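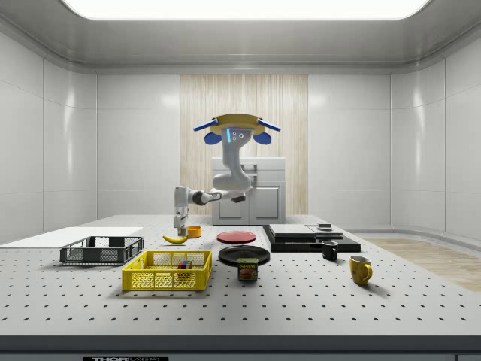

Plallness Residents' Group
Minutes of the meeting held on Friday in the library, 7 pm

Chair: Bereket Alemneh
Minutes: Zinash Lemma

1. Last minutes
Agreed, with one correction: the bus to Zavville is number 33, not 35.

2. Bus times
The last bus leaves Zavville too early for people who work evenings. Bereket has written to the bus company and has received no answer yet. He will write again in March and send a copy to all members.

3. Street market
The market in Bastos Road made 353 pounds after costs. Members were pleased with this. It was asked whether the stalls can be placed further from the school gate, as the pavement became very crowded - Zinash will draw a new plan.

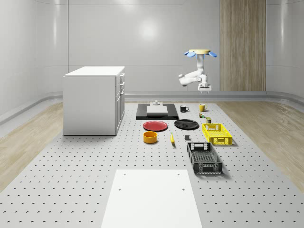 Two members would like the market to finish at 2 pm. No decision was made, and the point will come back at the next meeting.

4. Trees
It was agreed to spend up to 60 pounds on stakes and ties for the young trees in Tollico Lane.

5. Other matters
The noticeboard key is still missing. Whoever has it, please bring it to Zinash.

The meeting closed at 8.20 pm.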